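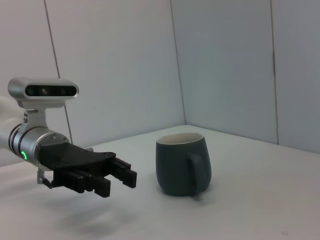
Search this book Search Go

Chapter 2

Counting the Angry: What Online Reach Tells Us About Votes

Every election now comes with a second contest, fought over who was seen the most online, and the results of that contest are usually announced with far more confidence than they deserve. A campaign says its clip was "viewed" so many times. A newspaper repeats the figure. By evening the figure has become a fact about what the public thinks. But a view is a very thin thing. Put a dark teal mug on a plain white table and anyone will look at it, there being little else to look at; we would not say they had been persuaded to buy a mug. Much of what is claimed for political posts rests on that same jump from looking to agreeing, and this chapter asks you to distrust it.

Take the council election in Noltville, which will come up several times in this book. One candidate's page put up 354 posts in the last month of the campaign, most of them attacks on a plan to close the Endale Road bus depot. The posts were shared widely. Local reporters wrote that the depot had "taken over" the race. When the votes were in, the wards nearest the depot had swung hardly at all, and the candidate did best in Dirau, at the other end of the district, where few people used the buses and the main quarrel was over school places.

It is tempting to say the posts failed. We don't know that either. Perhaps the candidate would have done worse without them. Perhaps the people sharing them lived somewhere else altogether and could not vote in Noltville. Those who sold the advertising had one story and those who lost the election had another, and both had reasons to prefer their own.

Surveys are often brought in to settle such arguments. The one most quoted afterwards was carried out in Prurnalach, a neighbouring town, and had 797 replies. Of those who said they had seen the depot posts, 50 said the posts had changed their mind. Before you make anything of this, ask how a person would know. People are poor judges of what moved them, and a few will say their mind was changed because they have just been asked whether it was. Ask also why a survey held in the wrong town was thought good enough to quote.

None of this means that false or bitter posts do no harm. They may wear down trust in the count, or frighten people away from standing for office, and neither shows up in a tally of votes. The trouble is that harm of this kind is hard to measure, so writers reach for the number that is easy to get.

We begin with the word "reach" itself, who first supplies the figure, and what they are paid for supplying it.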